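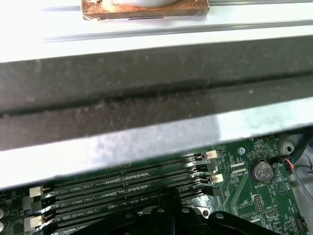 Pravesh Adams writes that he rented a beach condo for 8 nights on the strength of the words "fully equipped kitchen" and found one saucepan, a melon baller and a drawer of takeout menus. He would like to know what to pack next time. Pravesh, pack a knife.

Rental Kitchen Tips, March 2024

Bring your own paring knife. The knives in a beach rental have been used to open oysters, paint cans and at least one window. Wrap yours in a dish towel, put a rubber band around it, and check it with your luggage if you're flying. The towel is useful too, as the one hanging on the oven door is decorative and repels water.

Look before you shop. Open every cabinet on the first afternoon, including the high one over the fridge. That's where previous guests leave olive oil, foil, coffee filters and 3 kinds of paprika. Smell the oil. If it smells like crayons, let the next family enjoy it.

Run the dishwasher once, empty, before you trust it. While it runs, wash by hand whatever you need for supper.

Sand goes in the tub, never the kitchen sink. Keep a dishpan of water by the door and make everyone step in it, guests and in-laws included. For dry sand on feet, a little cornstarch rubbed on and brushed off works very well and makes your ankles look embalmed.

Freeze water bottles the night before a beach day and use them in place of bags of ice. You'll drink them by midafternoon, and the sandwiches won't go swimming. Lay them flat or they'll bulge and fall over in the freezer, always onto the waffles.

Damp swimsuits dry faster if you roll them in a bath towel first and stand on the roll. Hang them over the tub. Many buildings forbid hanging anything on the balcony rail, and the person who enforces this has binoculars.

For a musty closet, put out an open box of baking soda and leave the door ajar. For a musty sofa, go to the beach.

Siobhán Noonan asks how to keep ants out of a ground-floor unit. Wipe the counters with soapy water every night, keep the sugar and cereal in zip bags in the fridge, and take the trash out before bed even when you don't feel like it. Leave the ants' doorway alone until you've cleaned up, so you can see which one they're using. Then tell the front desk, who will act surprised.

On the last night, eat what's left. We call it buffet. In May ours was eggs, half a pineapple, hot dog buns and capers, and two of us had seconds.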